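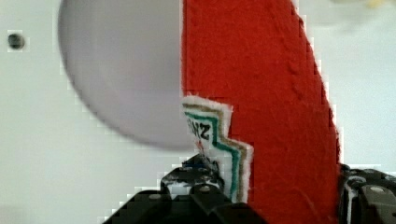 Ticket 64: Equipment deposit held twice after a lesson change

Status: Resolved, monitoring
Priority: High
Date opened: August 27, 2021
Requested by: Urutura Surf and Paddle Center, Stulstead, front desk
Assigned to: Ignacio Carrasco, Guest Systems Support
Systems affected: Drultau reservations, Mertens card processing

Description of the issue

The front desk at Urutura reports that guests who move a surf lesson to another session are having the equipment deposit held on their card a second time. The deposit is $300 per booking and covers the board, leash and wetsuit. It is meant to be held once, when the booking is confirmed, and released when the equipment is checked back in at the rental counter.

Two guests raised the matter in person at the end of a beginner session. A third wrote to the center after her card was declined at a restaurant in Stulstead. In each case the guest had asked to move from a morning lesson to an afternoon lesson because of the surf forecast, and the desk had made the change in Drultau using the "Move session" button.

The desk asks that the duplicate holds be released as soon as possible and that staff be told whether they may continue to move sessions in the meantime.

Initial response

The request has been received and assigned. Until further notice, staff are asked not to use "Move session" on any booking that includes rental equipment. Guests who need a different session should be recorded on the paper change sheet kept at the desk, with the booking reference, the old session, the new session and the instructor's initials. The instructor will honor the sheet on the beach. Bookings for guests who bring their own boards are not affected and may be moved as usual.

Please do not cancel and rebook a guest in order to get around the restriction. A cancellation inside the notice period triggers the late fee, and the fee must then be refunded by hand.

Investigation

Support compared the three bookings supplied by the desk with the payment records held by Mertens. All three show one hold at confirmation and a second hold placed at the moment the session was moved. Neither hold had been released. No money was captured from any of the guests, and the amounts will appear on their statements as pending only.

A test booking was then made for an intermediate lesson with equipment. Moving it to another session on the same day produced a second hold. Moving it to another day produced the same result. Changing the wetsuit size or the instructor did not produce a second hold, so the fault is limited to changes of session. 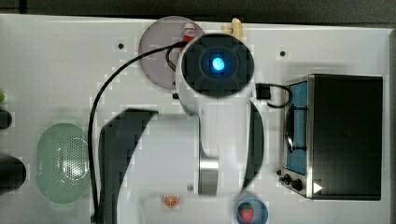
The test was repeated with a booking that carried no equipment, and no hold of any kind was placed. Support also checked family bookings, where one parent pays for several swimmers. These behave in the same way as single bookings: one extra hold for each change, charged to the paying adult.

Cause

When a session is moved, Drultau closes the original lesson line and opens a new one. The equipment is attached to the lesson line, and the deposit rule is set to run whenever equipment is attached. Before the summer timetable was loaded, the rule carried a condition telling it to skip any booking that already had an open deposit. The condition was missing from the summer timetable, which had been built from a blank template.

Mertens has confirmed that its service acted correctly on the instructions it received. No change is required on the card processing side.

Corrective action

1. The missing condition was restored to the deposit rule for all lesson levels and for paddleboard tours.

2. The test bookings were moved again in both directions. One hold remained on each, as intended.

3. A report was run on all bookings moved since the summer timetable went live. It found 4 further bookings with duplicate holds, in addition to those reported by the desk.

4. Release requests for every duplicate hold were sent to Mertens. The original hold was left in place wherever the guest still has equipment out.

5. The restriction on "Move session" was lifted and the desk was informed by telephone.

Support asks the desk to enter the changes recorded on paper before the next day's beach list is printed. The sheets should be kept with the daily file and not discarded, as the accounts office may wish to compare them with the deposit report.

Equipment return procedure

While reviewing the records, support noted that several deposits had remained open after the equipment was returned. This is a separate matter from the fault described in this ticket. The deposit is released only when each item has been marked as returned on the rental screen. If a leash or wetsuit is left unmarked, the hold stays open until the card issuer lets it lapse. Counter staff are reminded to mark every item before the guest leaves the counter.
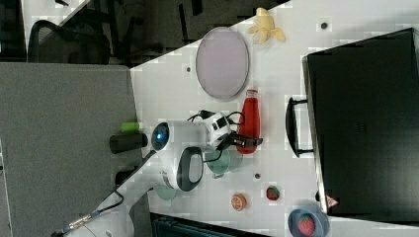

Black hard-shell suitcase on a white table.

Guest communication

The following wording has been approved for use by the front desk:

"We have found that a second equipment deposit was held on your card when your lesson was moved. The second hold has been canceled. Your bank may take a few working days to show the change. We apologize for the inconvenience."

Guests who report a bank charge arising from the duplicate hold should be asked for a copy of the statement and referred to the center manager. Desk staff should not promise a refund of bank charges.

Follow-up

The deposit report will be checked daily until the end of the lesson season in November. The timetable checklist has been changed so that the deposit rule is tested, with a moved booking, before any new season is published.

Ticket to remain open for monitoring. Replies should quote the ticket number in the subject line and be addressed to Ignacio Carrasco.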